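Open Day at the Partington Workshop – Photo Gallery

Demow opened its Partington workshop to visitors on Sunday, from 10 in the morning until late afternoon.
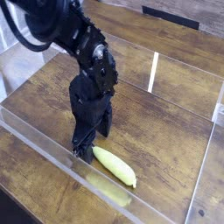
What does it take to get a robot arm working at a new task?
Mostly time at the bench. Someone sets up the work area, decides where the arm may and may not go, and then the same short job is run again and again with small changes. At Demow a simple pick-up task usually takes two days before the staff are happy to leave it running in front of guests.

At the bench
The arm is black, with a two-fingered gripper, and it works over a wooden tabletop. Clear acrylic panels divide up the space. The banana lies close to the gripper, on a slant. Visitors could stand at the front of the bench or watch from the side aisle.

About the day
Demow has held an open day every spring for several years, but this was the first one in the Partington building. The old unit in Rokby had room for one bench and a short line of people, and most of the talks had to be given in the parking lot. The new place has a proper front room, so the talks and the bench sessions could run at the same time.

We counted 405 visitors at the door, compared with 63 at the last Rokby event. A good share of them came on the shuttle from the station. The shuttle was full for most of the morning and we will ask for a second one next year.

The talks
The morning talk covered grippers and why fruit and vegetables are harder to handle than boxes. The afternoon talk was about Puvitar, the software Demow uses to plan and record arm movements. It ran over by about 10 minutes – most of that was questions from the back of the room. Slides from both talks can be picked up at the front desk during opening hours.

Questions we heard most
Many people asked how hard the gripper squeezes. The force is set for each job and can be turned down a long way for soft items. Others wanted to know if the workshop takes school groups. It does, on weekday mornings, with up to two groups a week. Please write well ahead, as the fall dates go first.

A few parents asked about a minimum age. There is none for the open day, but children under 10 need an adult with them at the benches.

Next visit
The workshop will open again in October. Entry is free and there is no need to book for the bench sessions. Seats for the talks are limited and will be given out at the door. Parking is on the north side of the building – please keep the loading area clear.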